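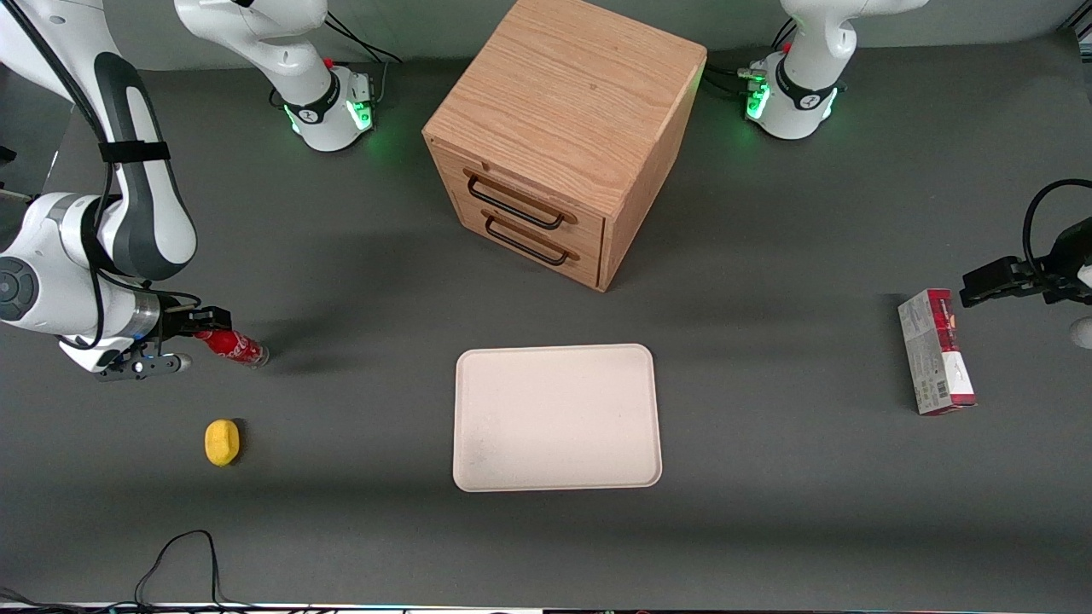 Gray tabletop with green indicator lights, Laltgate building.

Filed under: Grants and Projects / Progress Reports

Dear Mr. Harasym,

I am sending you the second progress report on the evening language courses in Grultholm, which your fund supports since last autumn.

In this period we had 50 learners in four groups. Two groups are for beginners, one is for people who prepare for the citizenship test, and one is for parents who want to understand the letters from school. The parents' group is the smallest, but the attendance there is the best. The Thursday beginners' group is weaker, as many of the learners work late shifts at the Sial bakery and arrive tired or do not arrive. From February we start this group at 7 in the evening, and the teacher tells me the room is fuller now.

The textbooks cost more than we planned. We had 638 dollars in the budget for books and we paid 738 dollars, because the publisher stopped the older edition and the workbook is now sold separately. I covered the difference from the line for printing. I ask for your written agreement to this change, and I attach the two invoices.

The child care during lessons is still not solved. The library in Tultwood offered us a corner in the children's section, but only until six, so it helps the afternoon group and not the others. We spoke with two students from the teacher college and one of them can maybe begin after her exams.

You asked in your last letter about test results. Our learners took the middle test, and the listening part was clearly better than the writing part. We will add short writing tasks every week, such as a note to a landlord or a message to a doctor.

The next report will include the final test and the full list of expenses.

With respect,
Daniyal Swati
Course coordinator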